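The Flodon is a white open-cubby shelving unit sold flat-packed in two cartons. I bought it to replace a Tutel bookcase that had bowed under binders. It has now been in use for 4 months.

Assembly took one person most of an afternoon. The panels are joined with screws and wood dowels, and all pilot holes lined up except one on the base. The instructions are drawings only. Step 18, fixing the wall bracket, shows the bracket upside down.

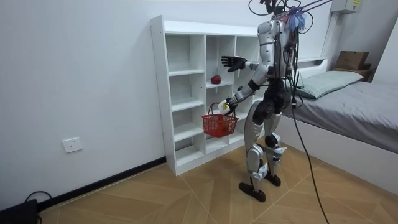

Does it need to be anchored to the wall?

Anchor it in every case. On a hard floor the unit stands steady, but a firm pull on an upper shelf lifts the back edge. The supplied bracket is adequate for drywall with a stud behind it. For masonry, buy your own plugs.

Load behavior is acceptable. I filled one shelf with paper, roughly 1000 sheets in boxes, and measured 2 mm of sag after a month. It recovered when unloaded. The Ollia I tested in May sagged more under the same boxes and kept a slight curve.

The surface wipes clean with a damp cloth. Screw holes in the dividers stay visible unless you buy the cover caps, sold separately. The stick-on caps from Somboon fit and cost less, though the white is a shade warmer. 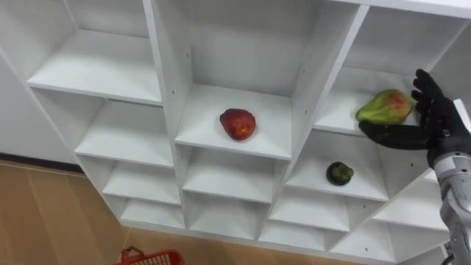 ## Verdict

Good stiffness for the price, poor instructions. Suitable for binders, folded clothes and small boxes. Check the depth before ordering, as lever-arch files stick out slightly at the front.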